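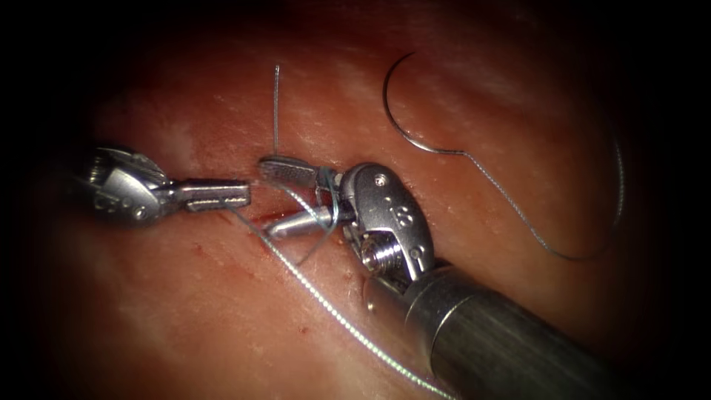
By Ulla Koskela

Open day at the Mundness surgical robotics lab: your questions

These are the questions we get most often by email and at the front desk. If yours is missing, write to the visits address and I will add it.

When is the open day?
Friday, from 1 p.m. until 6 p.m. The last group goes in at 5:15.

Where do I go?
Use the Hirvonen Street entrance and follow the signs to Room 531. The elevator by the bike racks goes to that floor. The one by the cafeteria does not.

Do I need to book?
Only for the suturing demonstration. The poster hall and the talks are open to anyone who walks in. Demonstration places are free and can be booked at the desk or by email.

What does the demonstration show?
Stitching with two robotic instruments. The operator passes a curved needle and braided thread between the two sets of jaws and ties knots by looping the thread around one of them. Xinyi Ren runs the session and talks through each step.

Will I be able to see anything from the back?
Yes. The view of the work is put up on the wall screen, much larger than life. The jaws are small, and you would see very little of them by standing next to the table. 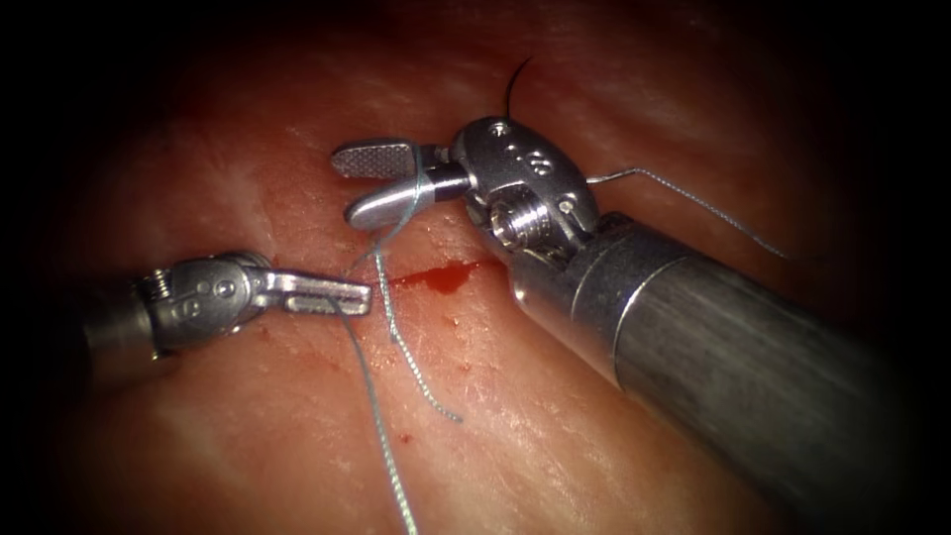 Most people end up watching the screen the whole time, including those in the front row. If you have trouble with glare, ask for a seat on the window side.

Is it suitable for children?
We set the age for the demonstration at 12 and up. It shows instruments working on a tissue surface, and blood can be seen on the screen. Younger children are welcome in the poster hall.

I get queasy. Can I leave partway through?
Yes, use the rear door. You can come back in the same way.

Does the robot work by itself?
Not in this session. A person steers both instruments from a console. Automatic suturing is covered in the Burnura talk at 3 p.m.

Can I try the console?
There is a practice console from Odevard in the hallway. It uses foam pads and thick cord. Turns are five minutes each, and the line is longest right after the talks.

May I take pictures?
Yes, without flash. Please don't film the other visitors.

How long does a session last?
Roughly 2 hours if you stay for the questions. The suturing part takes up the first half.

I can't come on Friday. Will there be another one?
We plan to hold the next open day in February. School groups can ask for a separate visit at any time of year.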